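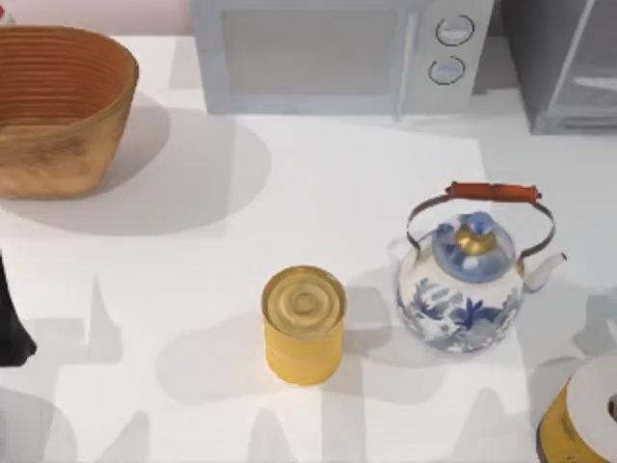 »Die Hand lernt schneller als der Kopf«
Ein Gespräch mit Bianca Manole und Horațiu Toma über das Vormachen

Bianca Manole hat den Controller noch in der Hand, als ich den Raum betrete. Sie bittet mich, zwei Minuten zu warten, denn der Durchgang ist nicht zu Ende. Danach legt sie das Gerät auf den Tisch und schüttelt das Handgelenk. »Am Nachmittag merkt man das«, sagt sie. »Am Vormittag glaubt man, es ist ein Spiel.«

Seit August arbeitet sie mit ihrem Kollegen Horațiu Toma am Projekt Skuvach. Die beiden machen einem Roboterarm vor, wie man Dinge in einer Küche greift und wieder abstellt. Alles geschieht in der Simulation, ferngesteuert und mit der ganzen Geduld, die dafür nötig ist. Der Auftrag kommt von der Firma Brollamar, die Software dafür heißt Andia.

Toma hat früher an einem echten Arm gearbeitet, den er direkt am Gelenk führte. »Dort fühlt man das Gewicht«, erzählt er. »Wenn man zu fest drückt, sagt der Tisch es einem. In der Simulation sagt mir der Tisch nichts. Ich muss alles mit den Augen machen, und die Augen lügen, besonders bei der Tiefe.« Er hat sich angewöhnt, vor dem Schließen der Finger kurz stehen zu bleiben. Diese Pausen waren am Anfang ein Problem: Das Modell lernte sie mit und blieb auch stehen, manchmal sehr lange. Jetzt werden sie vor dem Training herausgeschnitten.

Ich frage, welche Gegenstände schwierig sind. Manole antwortet sofort: »Alles, was rund ist und einen Griff hat.« Eine Teekanne könne man von vielen Seiten nehmen, und jeder Mensch nehme sie anders. Sie selbst greife immer von oben an den Bügel, Toma lieber am Bauch. »Für uns ist beides richtig. Aber für das Modell war es eine Zeit lang eine Mischung aus beidem, und die Mischung ist falsch. Der Greifer fuhr genau dazwischen.« Bei einer Dose gebe es weniger Diskussion, die nehme man eben seitlich. 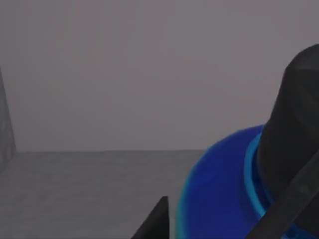 Blick aus der Nähe des Greifers: Beide Finger sind am blauen Objekt zu sehen, der rechte viel größer als der linke.

Aus solchen Ansichten müssen die beiden ablesen, ob die Finger gut stehen. Toma schaut lieber auf das nahe Bild, Manole wechselt ständig. »Von nahe sieht man fast nichts von der Umgebung«, gibt sie zu, »aber man sieht den Spalt. Und der Spalt entscheidet.«

Für den ersten Datensatz haben sie 103 Vorführungen aufgenommen. Davon haben sie 69 behalten. Die übrigen waren nicht alle misslungen, erklärt Toma, viele waren nur unordentlich: ein Umweg, ein zweiter Versuch, eine Korrektur im letzten Moment. Heute würde er einige davon nicht mehr löschen. »Eine Korrektur ist auch Wissen. Wenn der Roboter nur schöne Bewegungen sieht, weiß er nicht, was er tun soll, wenn er danebensteht.« Manole ist da vorsichtiger. Sie möchte die Korrekturen getrennt sammeln und erst später dazugeben. Über diesen Punkt sind sie bis heute nicht einig geworden, und ich hatte den Eindruck, dass sie gern darüber streiten.

Das Ziel bis zum Ende des Projekts sind 2000 Vorführungen. Allein schaffen sie das nicht, deshalb sollen bald weitere Personen an die Steuerung. Der Erste war Vlad, ein Student, der noch nie einen Arm gesteuert hatte. »Er war am ersten Tag sehr langsam und sehr sauber«, sagt Manole. »Am dritten Tag war er schnell. Dann musste ich ihn bremsen.«

Zum Schluss möchte ich wissen, ob sich durch die Arbeit auch zu Hause etwas geändert hat. Toma lacht und verneint. Manole überlegt länger. Sie schaue jetzt auf ihre Hand, wenn sie einen Deckel abnimmt, sagt sie – und seitdem gehe es schlechter.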